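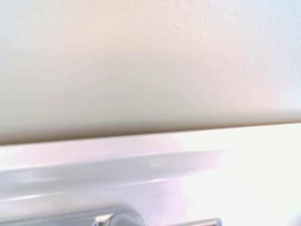

Facilities Support – Request 171
Location: Achterberg Building, Room 11, vanity counter
Category: Plumbing and fixtures / Countertop
Opened: November 2, 2020
Priority: Standard
Status: Closed

Summary of request
Water collects on the countertop behind the faucet after normal use and does not drain back toward the basin. The metal drain cover shifts when the counter is wiped. The requester also reports a dull film on the counter that returns within a day of cleaning.

Fixture details
Vanity with glossy white top and raised backsplash, light gray cabinet base, chrome faucet with single lever handle. The faucet is a Fiven unit, supplied with the vanity. The cabinet was installed in April and has had no earlier requests recorded against it in Jukport.

Entry 1 – Initial response
The request was reviewed and accepted. The requester was asked to confirm the following before a visit was arranged:

Whether water appears when the faucet is closed.
Whether the inside of the cabinet is dry.
Which cleaning product is in use on the counter.

The requester was also asked to place a dry paper towel behind the faucet overnight, with the lever fully closed, and to report its condition in the morning.

Entry 2 – Information from requester
The paper towel was dry in the morning. The inside of the cabinet was dry, including the floor panel and the area around the supply lines. Water is found behind the faucet only after the lever has been used, and more of it is found when the lever is pushed to the full open position. The product in use is Restura surface cleaner, applied undiluted from the bottle and wiped with a dry cloth. The counter is not rinsed afterward.

Entry 3 – Assessment
A dry towel after a full night indicates that the supply connections and the closed valve are sound. Water that appears only during use is normally the result of one of these conditions:

Spray from a partly blocked aerator.
Seepage around the base of the lever while water is flowing.
Water carried to the back of the counter by wet hands when the lever is operated.

Restura is a concentrate. Left undiluted and unrinsed, it would be expected to dry to a film, and the film described by the requester is consistent with this. No damage to the counter is suspected at this stage.

Entry 4 – Steps issued to requester
1. Clear the counter of loose items, or move them to the far left corner.
2. Wipe the counter with plain warm water and a soft cloth. Repeat until the cloth no longer drags.
3. Dry the counter completely, including the joint where the backsplash meets the top.
4. Wrap a strip of dry tissue around the base of the lever.
5. Open the lever halfway for one minute. Close it and inspect the tissue.
6. Replace the tissue and repeat with the lever fully open.
7. Record the result of each test separately.

Abrasive pads and powder cleaners are not to be used on the glossy top. Scratches caused by them are not covered under the Fiven warranty.

Entry 5 – Results from requester
Half open: tissue dry, counter dry. Fully open: tissue dry, fine drops of water on the counter behind the faucet. The warm water wipe was carried out three times. The requester states that the film has been removed from the front of the counter but that a faint haze remains along the backsplash.

Entry 6 – Site visit
The aerator was removed and found to hold grit, most likely left in the line from the April installation. It was rinsed, soaked in white vinegar for 40 minutes and refitted by hand. The faucet was then run fully open and the counter behind it remained dry.

The drain cover was lifted and checked. The cover itself is in good condition. The retaining ring beneath it had flattened on one side and no longer held the cover in position. A replacement was ordered through Jukport under part number 163. The existing ring was turned and refitted as a temporary measure – the cover may still move if pressed at the rim.

The haze along the backsplash responded to a second rinse with warm water. A small area near the left corner was left for the requester to finish, as items were standing on it at the time: a white bottle with a pink cap, resting on a blue plastic jar. Neither was moved by Facilities.

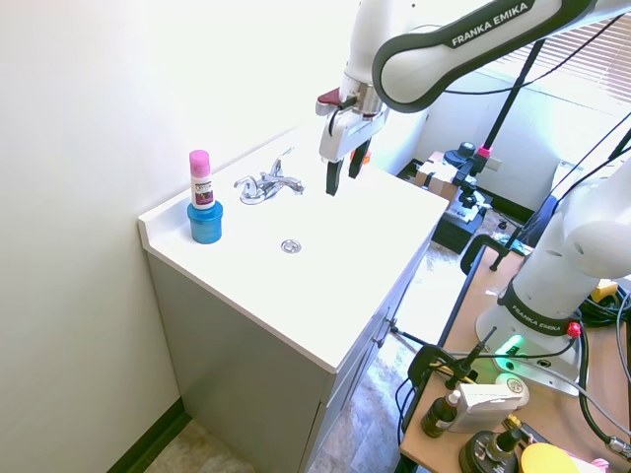

Babatunde Okoro wrote that the faucet had performed correctly since the visit and that no further water had been found behind it, but asked whether the replacement ring would require the drain to be taken out of use. He also asked that the instructions for diluting the cleaner be added to the request, as the label on the supply bottle had worn off and the staff on the next rotation would not know the correct amount.

Entry 8 – Response to questions
The drain does not need to be taken out of use for longer than the fitting itself. The ring is seated by hand and no sealant is applied, so there is no curing time. The cabinet door should be left clear so that the trap can be checked on the same visit.

For routine cleaning of a glossy countertop, one capful of Restura is to be added to a full bucket of warm water. The counter is then wiped once with the solution, once with plain water and once with a dry cloth. A new label will be sent for the supply bottle. Until it arrives, please use plain water only.

Entry 9 – Part received and fitted
The replacement ring was received and fitted. The cover was pressed at several points around the rim and did not move. The trap was checked from inside the cabinet and was dry. The faucet was run fully open for over 11 minutes with no water behind it and no backing up at the drain.

During the same visit the knob on the cabinet door was tightened by a quarter turn. This was not part of the original request and is recorded for information.

Entry 10 – Closure
The requester confirmed by message that the counter is clear of film, including the left corner, and that the new label is in place. The request is closed as resolved.

The aerator should be removed and rinsed every six months. If water returns behind the faucet before then, please reply to this request through Jukport and it will be reopened under the same number. New concerns with the vanity, including the cabinet door, should be submitted as a separate request.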